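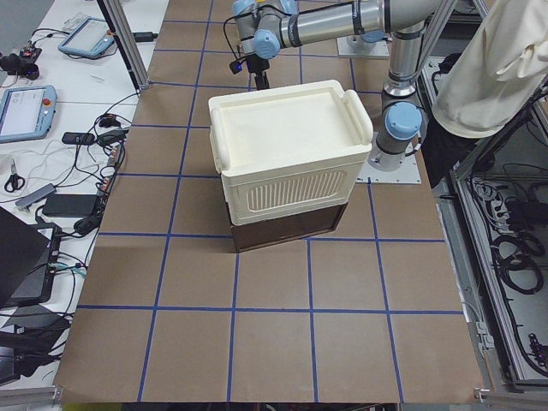
On the placement question: we ran the Collon policy again with the start position of the object varied on purpose, and the drop in success is real. The earlier runs all had the box near one spot, give or take a few centimeters, so the policy never had to look for it. For the new set we used the blue tape grid on the kraft paper and drew a start cell at random before each trial. Objects that straddle several cells, like the white and brown container, are logged by the cell under the center of the base. Out of 199 trials, the far row did worst. Most misses there were short reaches, with the gripper coming down in front of the lid.

On the Rundorside list, Wongsuwan lab wrote:
> Has anyone checked whether the 2,200 demos in the
> Purnescombe set cover the whole table? Our copy of the
> policy works fine in the middle and then falls apart
> toward the edges. We can't tell if that is the data or
> our camera calibration.

I think it is the data. We recalibrated the wrist camera halfway through and the numbers before and after look the same. Adding 10 demos per cell in the far row brought back almost all of the loss, and we did not touch the training settings.

One thing I have not sorted out is rotation. We kept the box square to the tape in every trial, so I can't say anything about angled starts yet. If you have runs with the box turned, please send the logs and I will put them through the same script.

The per-cell table is in the results folder, version 5.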